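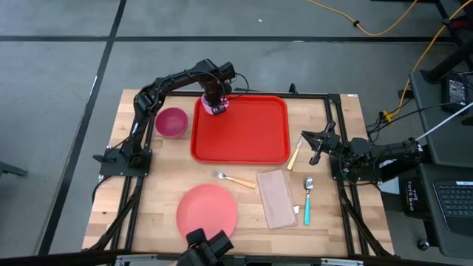
The Lost Art of Eating Lunch at a Table

For most of my working life I ate lunch over a keyboard. I had a fork in one hand and a mouse in the other, and by two o'clock I couldn't have told you if I'd had the soup or the sandwich. My sister Ankica Todorova (married name, long story) used to call me at noon just to hear me chew and tell me off.

Then in June I moved to Drullville, where the whole main street shuts for lunch. I mean shuts! The hardware store, the bank, even the place that sells phone cases. The first week I was furious. I needed stamps, I needed a hinge, and everyone in town was sitting down somewhere with a napkin.

My neighbor Nataša Stoyanova took pity on me and had me over. Nothing fancy – cold beans with dill, bread, a tomato cut in quarters, and a plate of the salty white cheese she drives out to Hurnen for. But she set the table properly, with a bowl for each of us and a small dish for the olive pits, and she wouldn't let me help until I'd put my phone in the bread box. It's a deep bread box. I forgot the phone and had to go back for it at dinnertime.

I asked her if she did this every day, even alone, and she looked at me like I'd asked if she wore shoes. Her mother ran the canteen at the Baert mill, back when it fed 600 people in two sittings, and at home the family still ate at a laid table afterward. Leftovers from the canteen, mostly, but with the good spoons.

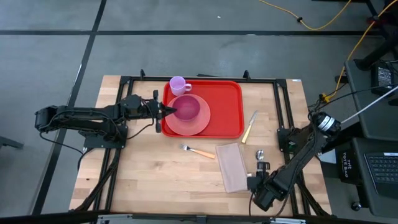

So I gave it a try. I own four bowls, none of them related, and a tablecloth with a burn on it from a fondue party I'd prefer not to discuss. The first few days I was done in six minutes and sat there drumming my fingers. What on earth do you do once the food's gone? Nataša says you peel a peach. I've tried it, and a peach really does take up the time (get the ripe ones and have a towel handy).

What surprised me is how much better I cook now. When lunch is going to sit in front of you with nothing else to look at, you start putting lemon on things. You toast the bread. Last week I made a potato salad with mustard and capers for no one but me, and I had seconds, and I put it in a clean bowl both times.

I still slip. On Thursday I had a deadline and ate crackers standing at the sink. But Ankica is taking the bus over from Civstead next weekend, and I've already bought the peaches and a second decent knife.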